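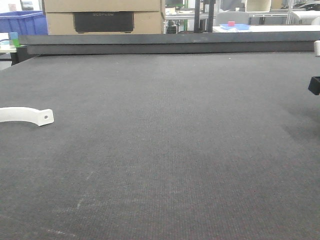

What is a work surface rule in robot handling?
It is a written agreement, kept by a shop or a lab, on what may lie within an arm's reach, what the surface under the parts should be like, and who checks both before the arm is switched on.

Work surface rules grew up bench by bench, and for a long while they were little more than a note taped to a wall. One of the fuller sets still passed around is the Torkwood sheet, drawn up by Nanami Hirano when she was setting up small-part handling at Tasstead, and it has been copied (and fussed over, and added to) by a good many smaller shops ever since.

The sheet asks for a dark, matte covering under pale parts, so that their outlines stand out well, and a matching light one for dark parts. Light scuffs are allowed as long as the covering lies flat. A part with a hole or a tab, such as a curved white plastic bracket, should be set down fully inside the arm's reach — never half over a ledge — and only one goes down at a time while a new routine is being tried.

Storage is treated separately. Crates and cardboard boxes may stand behind the work area, but the sheet wants 800 millimeters between them and the farthest point the arm can get to, and it wants cables kept off the covering altogether. Chiharu Uchida later added a walk-around every Thursday, carried out by 2 people, with the arm powered down.

Shops differ on how strictly to take all this. The Imai version drops the walk-around and asks for a check at the start of each shift, while the Zurnus version keeps both, and runs to 6 pages.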